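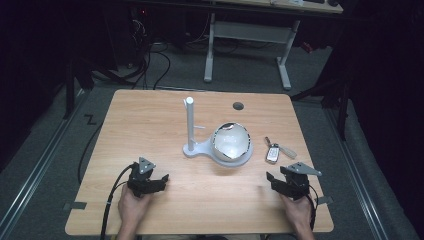
Why do hostels have bunk beds?

Bunk beds save floor space, so more people can sleep in one room. The room is called a dormitory, or dorm.

At the hostel in Tuklow the biggest dorm sleeps 17 people. Everyone gets a bed, a lamp and a locker. Bring your own padlock — the desk sells them, but they run out in August.

What is a warden?

The warden looks after the hostel. At Javness there are two wardens, and one of them sleeps in the building every night.

Can children stay?

Yes, with a grown-up. Families usually book a private room. Under-fives need a travel cot, which you ask for when you book.

Words to know

Dorm: a shared bedroom.
Check-in: when you arrive and get your key.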